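Left Back Options Before the Window Opens

Posted June 21, 2021

Natonham ended the season with one recognized left back under contract, and he will be 33 when the new campaign begins. The position has been discussed on this blog before, usually after a defeat. The purpose of this post is to set out the options available to the club this summer, the likely cost of each, and the preference of this writer.

The loan arrangement with Plurnmont has expired. The player concerned made 14 league starts and returned to his parent club at the end of May. Plurnmont have indicated that they would consider a permanent sale, though they have not named a price in public. The local paper has suggested a fee of 500 thousand, which would be a club record for a defender and would take up the greater part of the reported budget.

It should be noted that the team conceded most of its goals in the second half of the season from crosses delivered on that side. The manager changed the shape in the spring in order to protect the position, and the wide midfielder was asked to play much deeper than he would like. Supporters who judged him harshly may wish to bear that in mind.

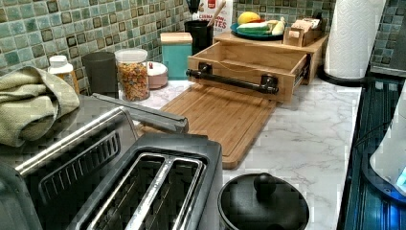
Pei-shan Chien: With respect, the left back was never the main problem. The midfield stopped tracking runners well before the change of shape, and any defender would have been left two against one. I would spend the money in central midfield and give the academy player his chance.

The point has been made by several readers and deserves a proper answer. It is correct that the midfield offered limited cover. However, the same midfield protected the right side adequately, and the difference between the two flanks was plain in nearly every away match. A new central midfielder would help. He would not solve the matter of who plays at left back when the senior man is injured, as he was for much of the winter.

There are three candidates worth serious discussion.

1. The return of the loan player

He knows the ground, the manager and the other defenders. His delivery improved as the season went on, and his set pieces produced a number of useful goals. Against that, he is weak in the air, and opponents had begun to aim long diagonal passes toward him by the end. The fee is the principal obstacle. A second loan would be acceptable, provided that it included an option to buy at an agreed price.
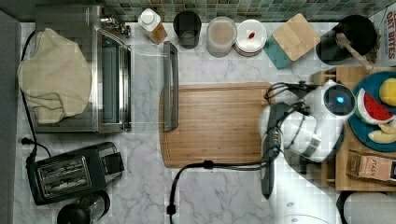

2. Hafþór Ásgeirsdóttir

The defender is out of contract at Tseng and has declined the first offer made to him. He has played 216 senior matches, nearly all of them at left back, and he has rarely missed a game through injury. Two other clubs in the division are understood to be interested. No fee would be required, although his wages would be higher than those of any current defender at Natonham, and he is likely to ask for three years.

This writer watched him in November, when Tseng visited and won by a single goal. His positioning was excellent throughout. He seldom crossed the halfway line, and when he did so he was careful to see that a teammate had filled in behind him. Supporters hoping for an attacking full back would need to adjust their expectations.

3. The academy player

He is 19 and has appeared twice in the cup. The coaching staff speak well of him, and he was given a new contract in the spring. A season as the deputy to an experienced player would serve him better than a season as first choice. Should the club sign two senior left backs, he ought to go out on loan, preferably to a side that will select him every week.
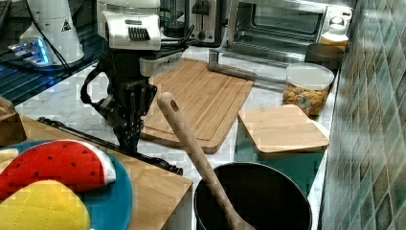
Kitchen counter, June

On the matter of finance, the club remains in a cautious position. Matches were played without supporters for most of last season, and income from the gate was therefore close to nothing. The Fernomura sponsorship has been renewed for one further year, on terms that were not disclosed. Season ticket sales have opened, and the club has set itself a target of 4,000. Until that figure is approached, it would be unwise to expect a transfer fee of any size.

For this reason the second option is the most sensible. A free transfer of a dependable player would leave funds for the central midfielder whom many readers want, and it would allow the academy player to learn without undue pressure. A contract of two years with an option for a third would be a fair compromise on both sides.
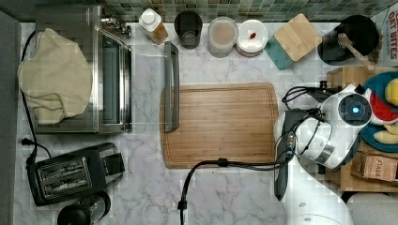
The question of timing also arises. Preseason training begins in the first week of July, and the manager has stated that he wishes to have his back four in place by then. Last summer the club waited until the final days of the window and was obliged to accept the players who remained. The right back signed in that period has done well, but the two forwards have already left.

A further post will consider the goalkeeping position, where the second choice has asked for regular matches and may be permitted to leave. Comments on the present subject remain open. Readers are asked to keep their remarks to the football and to refrain from repeating rumors about players' private affairs, which will be removed.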